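Replacing a Cabin Air Filter
March
By Malachy McGrath
Reading time: 2 min

The cabin filter on most sedans sits behind the glove box. The job needs no lift and only one tool, a Phillips screwdriver.

Switch off the ignition. Empty the glove box, unhook the damper arm on the right, and press both side walls inward until the stops clear.

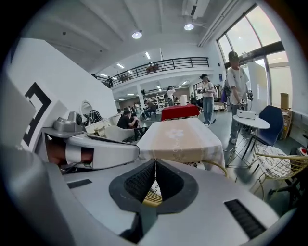 The filter door is held by two clips. Release them and slide the old filter straight out. Note the airflow arrow before removal. Wipe the tray and allow up to 5 minutes for it to dry.

Insert the new filter with the arrow matching the old one. Do not fold the pleats. Run the fan on speed 3 and listen for a rattle, a sign that the door is not latched. 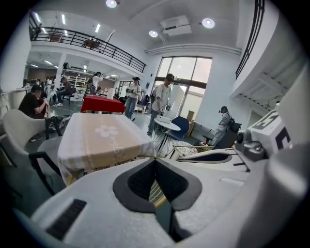

Duggan wrote in to add that on older cars the door may be held by screws, and that the lower one is easily dropped into the blower. A magnetic tip prevents this.

Log the mileage. Mine read 1,811 over the previous change interval when the filter clogged with pollen.

Contact | Copyright Stonano | Back to top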